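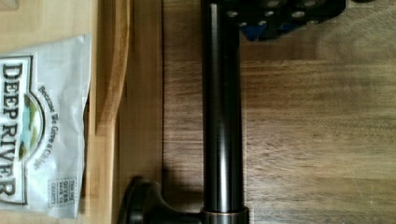
Bamboo tray on a walnut counter: how to keep snacks and fruit together without marking either surface?

Asked in Kitchen and Storage, 30 October 2012

I have a short stretch of oiled wood counter that has to work as a snack station. It currently holds a rectangular bamboo tray with raised sides, a shallow wooden tray with compartments, a round plate for fruit, cereal, and small bags of chips. The counter is dark, the trays are light. The usable depth is 24 inches and I can't add a shelf above it because of the window.

Problems, in order of importance:

1. The bamboo tray slides when anyone takes a bag out of it. There are fine scratches on the counter and I suspect grit under the tray.

2. Chip bags do not stand up. Packed flat, they fill the tray after a few bags and the rest end up on the counter.

3. The cereal box takes more room than anything else. Upright it blocks the outlet. On its side it ends up against the plate.

The counter was finished with Nerkwood hard oil in January, two coats. I would prefer not to sand it again. I am also not sure whether felt or rubber is the correct choice under bamboo on an oiled surface. 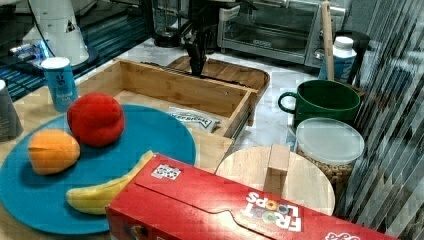
The round lid with the block handle belongs to a crock that I no longer use, so it can go if the space is needed. The plate needs to stay where it can be reached from the front. Everything else can move.

Posted by deskdrawer_n

3 answers

Answer 1 (accepted)

Taking your points in the same order.

Sliding. Do not use black rubber feet on an oiled finish. Plasticizer moves out of the rubber and leaves a ring that goes deeper than a wipe will reach. Felt is safe for the finish but it slides more than bare bamboo does, and it collects grit, which is what is scratching you now. Use clear silicone dots, the thin kind, one at each corner and one in the middle if the base is flat enough to touch there. Clean the underside of the tray with a barely damp cloth and let it dry overnight before sticking them on. If the base has been oiled, wipe it with alcohol first or the adhesive will let go in a week. Silicone can leave a faint mark on some oils too, so try one dot in a back corner for a few days.

Bags. File them on edge, like folders. They need something to lean on. A strip of 1/4 inch bamboo or hardwood cut to the inside width of the tray and pressed in as a divider will do it. Cut it slightly long and sand down until it holds by friction. No glue, so you can move it. Put the larger bags behind it and bars or packets in front. Measure at the bottom of the tray, because the walls on these are often not quite square. Mine is 315 mm long inside at the base and a little more at the rim.

Cereal. Take the liner out of the box and put the cereal in a clear canister with a lid. A tall square one uses depth better than a round one. If you want to keep the box, keep it on its side at the back with the long face to the wall, not in front of the plate.

Existing scratches. Leave them alone until the sliding is fixed. Then one thin coat of the same oil, rubbed on with a white pad along the grain and buffed off after 15 minutes. Fine scratches in oil usually disappear with this. If you can catch one with a fingernail, it will not.

Cengiz Ağca

Comment from deskdrawer_n: Silicone dots fitted, tray stays put. Divider is cut but a little short on one side. I will make another one.

Comment from Cengiz Ağca: A turn of masking tape on the short end will hold it in the meantime.

Answer 2

just get the Delteo rack from Skomgate, it has three levels and you can put all of it on there. I think I paid 75 for mine with shipping. the bottom level is a bit low for a fruit bowl but a plate is fine

rollo293

Comment from deskdrawer_n: Too tall for under the window, but thanks.

Answer 3

Agree with the first answer on silicone. Some additions.

Bananas should not share a plate with stone fruit unless you want the whole lot to ripen at once. Keep them on a hook or at least at the other end of the counter. With plastic play fruit this does not apply, and it can sit wherever you like.

I would also look at the order from front to back. What I have found to work is low items in front, trays in the middle, tall items at the back or to one side. Mugs and canisters go at the side, so a hand reaching for the tray does not pass over them.

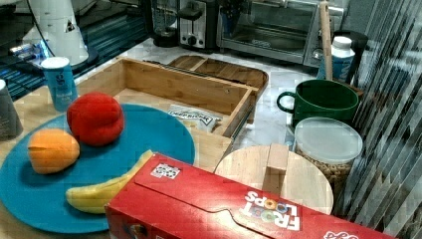 Plate in front, trays behind, mug and canister to the right

The compartment tray is better for small loose items than for bags. If its corners are rounded it wastes space with anything rectangular. I keep tea in mine. Yen makes a shallow one with square corners, but check the outside width before ordering, the listing only gave the inside when I bought it.

One correction to the above: 15 minutes is too short for some hard oils in a cold kitchen. Follow the can.

pantry_m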